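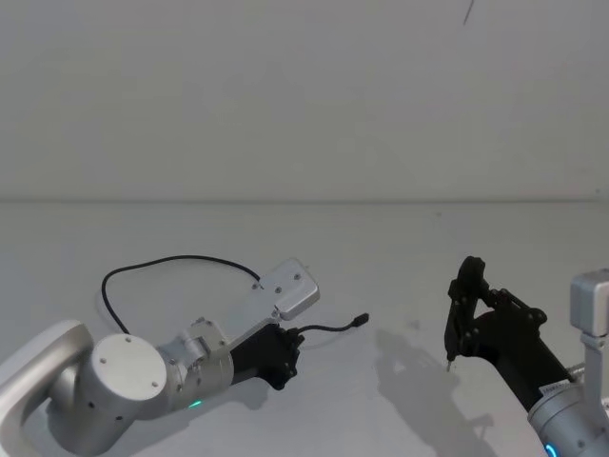 Both arms over the bare table, start of the session. Left arm green LED, right arm blue.

2018-01-19

Two-arm cell, Grurnent bench. Wrist and cable check, both arms.

Reason for the session: the left wrist camera stream has been dropping out when joint 5 goes past 60 degrees. It comes back without a restart if you move the joint back, so I have been treating it as a cable fault. The right arm has not done it. I wanted to go over the left side properly before the Gudix runs start and do the same checks on the right while the table was clear.

Before touching anything I saved the current joint offsets and the tool settings for both arms to the shared folder, under Juška/offsets. The old file from August is still there with a different name. Don't load that one, it predates the gripper swap and the tool length in it is wrong.

Brought both arms to the meeting pose, grippers pointing toward each other with the middle of the table open between them. It is a handy pose for this work. You can reach both wrists from the front and the top box on the left arm is easy to get a driver to. Be careful with the right one, the fingertip ends up very close to the table. I would raise that pose a little. Added to the list at the bottom.

Left arm, cables

The long black cable from the back corner of the silver box makes a wide loop and drops behind the gray joint. I had always assumed the loop was too big, and my first idea was to shorten it. Ran the joint slowly through its range by hand with the drives off and watched the loop. At the far end nearly all the slack is used. So the length is right and should stay as it is. What was wrong was the tie behind the joint. It had been pulled tight, and the cable was bending hard at that one point each time the joint turned.

Cut the tie, felt along the jacket. There is a flat spot where the tie was, no split. Put on a hook-and-loop strap in its place, loose enough to let the cable slide. Then 20 slow sweeps with the stream open on the laptop. No dropouts. Then 20 more at working speed and got one dropout, on the way back.

So the tie was part of it at most. Unplugged the cable at the box, cleaned the contacts, plugged it back in and did the screws up evenly. One of them had been loose before I started. Another 30 sweeps at working speed, clean. I can't say which of the two changes did it, and I should have done them in separate sessions if I wanted to know. The conductor may well be damaged at the flat spot and just sitting well for now. Ordering a spare from Inex either way.

The short cable at the front of the gripper module, the one with the small round plug on the end, is not connected to anything in the current setup. Left it alone for now. It hangs low when the gripper is angled down and I don't like it near the table. It needs a cap on the plug and a clip to hold it back along the module. No clips of the right size in the drawer.

Left arm, mechanical

Went over the screws on the end cap of the gray joint and the wrist brackets with the small torque driver. The end cap was fine. One bracket bolt turned a little before the driver clicked. Marked it with a paint pen so we can see if it moves again. The ridged plates on the gripper module were tight. No play at the wrist that I could feel.

The box on top does not move when you push it from the side. It did before the loose connector screws were done up, or I thought it did. It may have been only the plug rocking.

Right arm

Same routine. Cable and connector good, eight sweeps only, as there was no complaint to chase. Bracket under the box is solid.

Gripper: opened and closed it by hand with the power off. The linkage felt gritty in the last part of closing. Wiped down the pivots with a dry cloth and then a cloth with a little alcohol, and some gray dust came off. Smoother after that. I did not add any oil. The last time we oiled these they collected fluff within a week and ended up worse. The pivot screws on the fingers were all seated and I didn't tighten them. Too tight and the fingers stick, and then the closing force reading is nonsense.

Finger alignment checked with a strip of paper. Close on the strip, pull, and it should drag the same whichever side you pull from. It was a bit stronger on one side. Loosened the finger, closed on the 8 mm gauge block, tightened again, opened, tried the paper again. Even now.

Power up and offsets

Drives back on, both arms homed on the first try. Loaded the saved offsets and ran the touch routine against the reference pin. Right arm landed where it should. Left arm was off to the side by a hair, repeatable over several tries, so I reran the wrist calibration for that arm and saved it as a new file next to the old one. Did not overwrite. If anything looks strange on the left side in the next few days, go back to the old file first and see if it goes away.

Let the warm-up program run for 30 minutes with both streams recording. Checked the logs afterward for gaps. None on either side.

One thing I lost time on: the warm-up refused to start because the controller still had the left arm in hand-guiding mode. The message on the screen says "tool not ready", which sent me looking at the gripper. It is the mode. Switch the arm back to normal in the panel and it starts. I have written this on the sheet by the controller.

To do

Spare camera cable from Inex, same length as the one on the left now. Not the shorter one.
Cap and clip for the loose plug on the left gripper module.
Raise the meeting pose on the right arm so the fingertip has more room over the table.
Check the paint mark on the left bracket bolt after the first Gudix runs.
Wipe the table before the next calibration. Specks and smudges on it.
Change the sweep test script so it counts dropouts by itself. I was watching the laptop and keeping a tally on paper, and I would not bet on having caught a very short one.

If the dropout comes back before the cable gets here, keep the left joint 5 under 60 degrees and carry on. None of the Gudix poses need more than that except the handover, and the handover can wait. Please note the joint angle and the time when it happens, next to this entry.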